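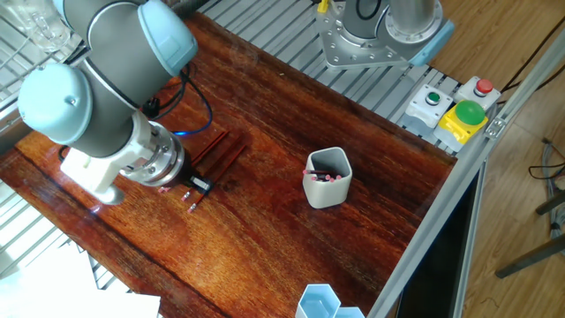
Les crayons rouges à gomme rose, à côté du pot gris clair.

Ranger ses crayons sur un bureau verni : ma méthode, pot par pot
Publié le 27/03/2019 dans Petits rangements

J'adore les crayons à papier. Les rouges surtout, avec leur petite gomme rose au bout, ceux qui donnent envie d'écrire une liste de courses comme si c'était un roman ! Le problème, c'est qu'ils se promènent. En novembre, j'en avais dans le tiroir à couverts, sous le canapé, dans la poche du manteau, et jamais un seul près du téléphone. J'ai donc repris tout le coin bureau, et la méthode tient toujours.

Ce qu'il vous faut
Un pot principal assez lourd pour ne pas basculer
Quelques petits pots pour le reste (trombones, taille-crayon, gommes)
Un chiffon doux, en microfibre de préférence
Une feuille de brouillon

Étape 1. Tout sortir
Videz les pots, les tiroirs, la trousse oubliée au fond du sac. Étalez les crayons sur le plateau, bien parallèles, gommes du même côté. On repère tout de suite les mines cassées et les gommes durcies. Frottez chaque gomme sur la feuille de brouillon : si elle laisse une trace rose et grasse, le crayon part dans le tas « mine seulement ».

Étape 2. Choisir le pot principal
C'est l'étape que je préfère. J'ai longtemps utilisé un pot Plalow, très haut, très beau, dans lequel les crayons déjà bien taillés disparaissaient complètement (j'allais les repêcher avec deux doigts, quelle élégance). Prenez plutôt un pot qui laisse dépasser un bon bout de crayon. Le mien m'a coûté 2 euros en vide-grenier et je ne l'échangerais pour rien au monde.
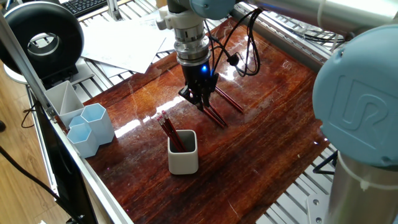 Un pot carré aux coins arrondis : les crayons penchent tous du même côté.

La forme compte beaucoup. Dans un pot rond, les crayons s'écartent dans tous les sens. Dans un pot à angles, ils se calent contre un bord et restent groupés – on en attrape un sans faire tomber les autres.

Étape 3. Mine en bas ou mine en haut ?
Grand débat à la maison ! Je mets les mines en bas et les gommes en l'air. On ne se pique pas en attrapant un crayon à l'aveugle, et toutes ces petites têtes roses qui dépassent, je trouve ça ravissant. Si le fond du pot est dur, glissez-y un rond de feutrine. Pour les crayons de couleur, en revanche, faites l'inverse : il faut voir la teinte.

Étape 4. Grouper les petits pots
Les pots hexagonaux sont parfaits pour ça, leurs côtés plats se collent les uns aux autres. J'ai repris l'idée de la série Dikia, qui joue sur plusieurs hauteurs. Mettez le plus grand derrière, le plus petit devant, et rassemblez le tout sur un côté du bureau.

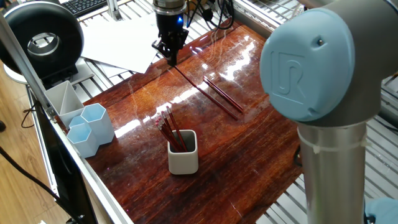
Gardez le milieu du plateau pour écrire, avec le pot principal à portée de main. Si vous êtes gaucher, inversez tout, et faites un essai d'une journée avant de décider. J'ai déplacé les miens plusieurs fois avant de trouver.

Étape 5. Soigner le vernis
Un bois rouge et brillant, c'est magnifique, mais le moindre trait de graphite s'y voit dès que la lumière tombe dessus. Essuyez dans le sens du fil avec le chiffon à peine humide, puis avec un coin sec. J'évite les sprays. Le baume Clenness, une fois par saison, me suffit largement.
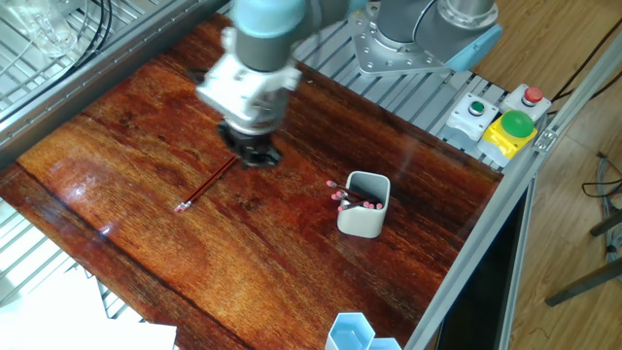 Combien de crayons faut-il laisser dans le pot ?
Juste assez pour qu'ils puissent encore pencher un peu. S'ils se tiennent tout droits, serrés les uns contre les autres, retirez-en 2 et mettez-les en réserve dans une boîte.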